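The Blue One

My sister said the flat at Tellside would feel like home once I'd folded something in it. She says things like that. She read it in a magazine, I suspect, at the dentist.

I had been there since April and nothing felt like anything. The sofa came with the lease. The agent called it a Gesero, with a little pause after, as though I'd be asked to stand.

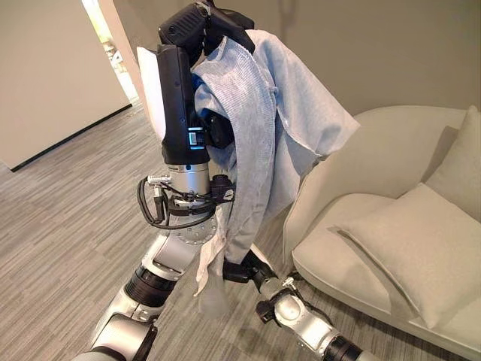
Fiction | By R. Boateng | Comments (2)

The blue one was my mother's, or so the family story goes. I have my doubts. It was thin and pale and fraying along the bottom, and my mother threw out anything that frayed. But it arrived in the box marked with her name, so it was hers now whether she'd worn it or not.

According to my sister she bought it in Warudov, on her honeymoon, off a woman at the station who wanted 201 of whatever they used for money and took 143. My mother told me once she'd never been further than the coast. Somebody was lying, and I'd have put money on the station woman, who probably didn't exist.

I rang my sister at four in the afternoon.

"Hold it up to the light," she said. "You'll know."

"Know what?"

"Just hold it up."
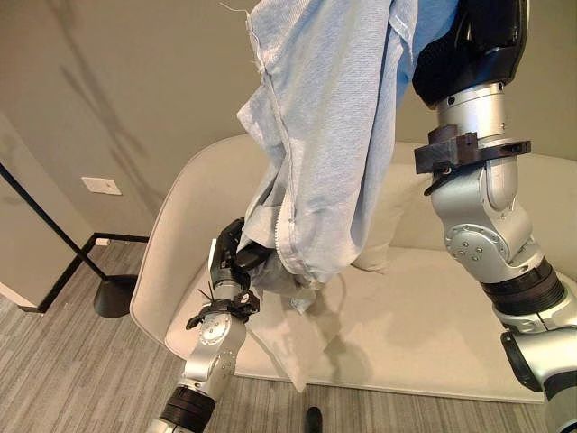
2.

What I knew was that the seam ran the whole length of it and a thread had come loose near one end. I told her so. She breathed down the line for a while.

"Does it smell of her?"

It smelled of box. I said it might, a bit, and she was so pleased that I felt like a con man.

She wanted it kept flat, in tissue, away from the window. She'd looked it up. There was a woman online who had preserved a christening gown for 100 years, and I said the woman must be getting on, and my sister said I was impossible and hung up.

I made tea. I came back and looked at the sofa, all that expensive curve, and tried to picture my mother on it. She'd have perched. She'd have asked what was wrong with a proper chair. 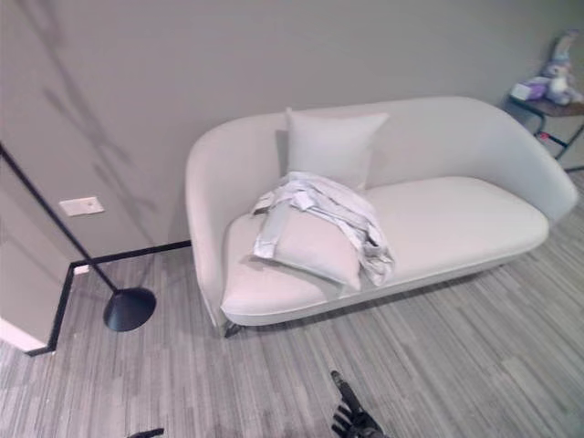
My sister rang again after dark to ask where I'd put it.

"In the drawer," I said. "In tissue."

"Good," she said. "And how's the flat?"

I told her it was the same colour it had always been. Then I asked her what Mum was meant to have been doing in Warudov in the first place, and she began, quite happily, from the train.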